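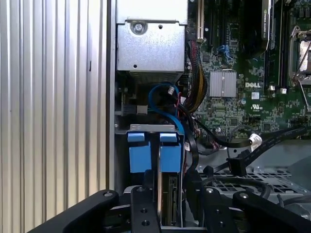 Figure 1. Interior of an open Dell workstation.

Serial Fiction and the Crew Narrative: Report on the Zarska Project
Submitted in partial fulfillment of the requirements for the Senior Project in Creative Writing
Project supervisor: Masanobu Ueda

1. Purpose of the Project

The purpose of this project was to plan, write, and revise a science fiction novella in serial form, and to record how reader comments on each installment affected the later ones. The novella, titled Zarska, is set aboard a freight ship of that name on a long return voyage. It follows two main characters, the navigator Cester and the ship's physician Jendik, after the crew learns that the port they left no longer answers their signals.

The project was carried out over two terms. The first term was given to planning and to the first four installments. The second term covered the remaining four installments, a full revision, and this report.

2. Background

Serial publication has a long history in popular fiction. Writers working in this form have had to finish each part before the whole was known, and to keep readers who may have forgotten what came before. The project team wished to study these conditions directly by working under them. Crew stories were chosen because they limit the cast and the setting. A reader who misses one installment can still be expected to remember a small group of people in a closed place.

A second reason for the choice concerned point of view. Much beginner fiction of this type moves freely among the thoughts of all characters present. The supervisor asked that the team adopt a single rule and hold to it. The rule selected was that each installment would stay with one character from beginning to end.

3. Method

3.1 Planning

An outline was prepared in October. It listed the events of each installment in one paragraph and named the character who would carry the point of view. The outline was approved by the supervisor with one change. In the first version, the engineer Ogola died in the second installment. Mr. Ueda noted that a reader would have had little time to know her, and the death was moved to the sixth.

3.2 Drafting

Each installment was drafted by one team member and edited by another. The roles were exchanged for every new installment. Drafts were due at 5:00 p.m. on the last class day of each two-week period. No draft was permitted to change a fact already published. This restriction proved to be the most difficult part of the work and is discussed in Section 4.

3.3 Readers

Installments were posted on the department's reading page, where any enrolled student could comment. The eight installments received a total of 167 comments. Comments were copied into a shared table and sorted under four headings: plot, character, language, and setting. Comments that only expressed approval were kept but were not sorted.

4. Results

4.1 Continuity

The editing process failed to catch 13 continuity errors before publication. Most were small. Jendik's cabin was placed on the lower deck in the first installment and next to the bridge in the third. A sealed hatch was opened by hand in one installment after an earlier one had stated that this could not be done. The hatch could not be ignored, as the escape in the seventh installment depended on it. The team wrote a short passage in which Ogola is shown removing the lock plate, and several readers later named this passage as one of their favorites.

4.2 Point of View

The single point of view rule was kept in all installments except the fifth. In that installment, the argument between Cester and Jendik was first drafted from Cester's side only. Early readers in the workshop found Jendik's anger hard to understand. The published version changes to Jendik at a line break halfway through. The team considers this a departure from the plan that served the story, though the supervisor has recorded his disagreement in his written notes.

4.3 Reader Influence

Comments under the heading of character had the greatest effect on the work. Readers began to suspect Cester of hiding the last message from port as early as the second installment, when the team had not intended any suspicion. After discussion, the outline was changed so that Cester had in fact received the message and had waited to speak of it. The final two installments were planned again from this point.

Comments on language were useful chiefly in dialogue. Several readers pointed out that all crew members swore in the same way and at the same rate. A one-page speech guide was then written for each of the main characters.

5. Limitations

All readers were students at the same school, and many were known to the team. Their comments may have been kinder than those of strangers. The number of readers who stopped after the first installment could not be measured, as the reading page does not keep such a record.

6. Recommendations

Future teams are advised to keep a written list of established facts from the first day of drafting. The Zarska list was begun only after the third installment. A limit of 80 manuscript pages is also advised; the present novella passed that length in revision and had to be cut in a single week.

The complete text, the outline in both versions, and the sorted table of comments are attached as Appendices A through C.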